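Paper bags for the dog toys

2023-10-09

The toy basket finally gave out last month. The cane had split along the bottom and bits of it were ending up on the rug, so it went out with the green waste. I looked at a replacement from Nusholm, but it was 30 dollars and the wrong colour for the lounge room.

I've gone back to brown paper bags. You fold the top down and outward a couple of times and it holds itself open well enough. If the fold won't stay put I use a clip or a bit of duct tape. A bag lasts us 18 days or so before it gets too soft, and then it goes in the recycling.

I don't put everything in at once any more. Two or three toys go in the bag and the rest stay in the laundry cupboard until it's time to swap. At the moment it's the navy rope and the orange carrot. The tennis balls are having a rest until December, and the squeaky duck may be having a longer one.

Next job is the lead hooks by the back door, which need longer screws.

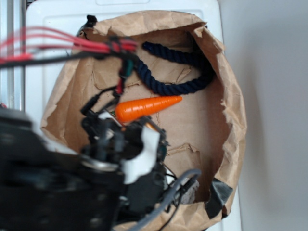
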